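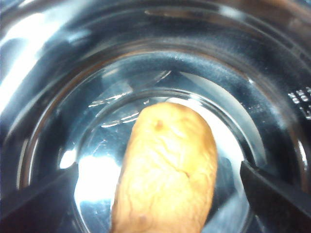 Aug 28, 2021

Finally started on the dry goods tonight, which I have been putting off since July, when we unpacked the kitchen in such a hurry that everything went wherever there was a gap. My plan was to do the one shelf by the stove and go to bed at a decent hour. Ha! I ended up with every canister and jar out on the counter and a podcast going that I stopped listening to after five minutes. The clear round container is the one I'm happiest with so far, because I can look straight down into it and see what I've got, even when what I've got is one wrinkly tan thing with a little dark spot near the top. I'd call it a date. Teresa says it looks more like an old potato, and I have to admit that from above she has a point. It's all creases and a kind of golden brown, lighter on one side, like a tiny leather purse.

Anyway, Teresa Morais came over after supper with the scale she borrowed from me last winter (I had already bought another one, so now I own two) and we weighed the rice for no good reason. 1,134 grams in one bag, 400 in another, and then 200 grams of something that I think is barley and she thinks is not. We put a strip of tape on it with a question mark. I'm sure we'll still be looking at that question mark next year.

The walnuts had to go. So did the cornmeal from the Clarkbridge apartment, and I can't believe I paid movers to carry that. I kept the Thongsuk curry paste even though the lid is hard to turn, and I kept all three kinds of lentils, and I threw out the Plaseo crackers, which tasted like the box. Teresa took the extra molasses home with her. I hope she uses it, I never did.

What I want next is a proper place for dried fruit. I like it in the oatmeal and I like it chopped up with cheese when I can't be bothered with dinner, but it's always in some half-open bag held shut with a clothespin and then it goes hard. Mom kept hers in a big glass jar on top of the fridge and we were always climbing up on the chair to get at it. I could do that, except my fridge goes nearly to the ceiling. Maybe the low shelf next to the tea. Have to measure it first.

Shelf paper is still not down. I bought the one with the small green leaves at Plolley and got home and it's an inch too narrow, so either I go back or I live with a stripe of bare shelf along the back where it won't show. Leaning toward the stripe.

It's past midnight and there's still flour on the floor and half the jars are sitting on the kitchen chairs. Breakfast standing up, I guess. Need to buy: oats, lids, more tape, dates.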